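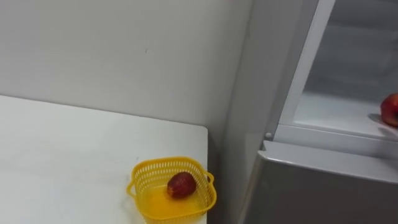
The fruit corner: yellow basket on the table, apple on the fridge shelf.

Shopping for the fridge bench

I promised in the last newsletter that I'd write up where we've got to with the equipment plan for the kitchen work, so put the kettle on, it's a longish one.

The task we keep coming back to is fetching and putting away food. Basket on the table, fridge next to it, fruit goes from one to the other. It sounds like nothing at all until you try to write a shopping list for it! The arm has to reach down into a basket with a rim and handles, then come up and across, round the side of the fridge, and in over a shelf with a lip on it. All of those are different heights, and I'd been pricing arms as if everything happened on one flat table (my mistake, and Şengül Dönmez was very kind about it when she went through my spreadsheet).

So the first thing we've changed is reach. The short arm from Jadent was my favourite because it's light and the price left us plenty over for grippers. It's lovely on the tabletop. Put the fridge where a fridge would normally go, though, and it runs out of stretch well before the far end of the shelf. The longer one from Cotport gets there, but it wants a heavier stand, and the stand isn't in the quote. Do check that if you're pricing one up yourselves — I had to ring them to find out.

Grippers next. I'd put down one, and we now want 2: a firm one for apples and tins, and a soft one for small fruit. Small red fruit against a yellow basket is a doddle to spot, but squashing it is very easy indeed, and I'd sooner spend the money on soft fingers than on punnets. Fomov do a set with spare pads at £300, and I've pencilled that in. Please shout if you've used them, I'd love to hear how long the pads last.

Then there's all the dull stuff I always forget. Cable covers. A proper extension lead. A mat. Replacement fruit, real and plastic (real bruises, plastic is too slippery, so we'll want some of each). I've put 10 per cent on top of the whole list for this sort of thing and Şengül thinks it should be 15. She's usually right, so 15 it is.

The fridge itself was the one bit I thought was settled, and then we got talking about doors. If we want the arm to open and close the door by itself, that puts a sideways pull on everything and we'd be back to looking at bigger, dearer arms. For the first round I've budgeted for working with the door already open. Door opening goes in as a separate line for next year, and I've asked Śliwiński for a price on a stronger wrist so we at least have a number to put there.

Hiring is still on the table too. Cotport will rent by the month, stand included this time, and if we only need the long arm while we're testing the shelf work it might be the cheaper way round. I'm waiting on their sheet. I can't quite decide whether I like the idea — you get used to an arm and its funny ways, and then it goes back in a box!

The revised list goes round in June. If there's something you need for your own work that could share the stand or the grippers, tell me before then and I'll see whether it fits in the same order.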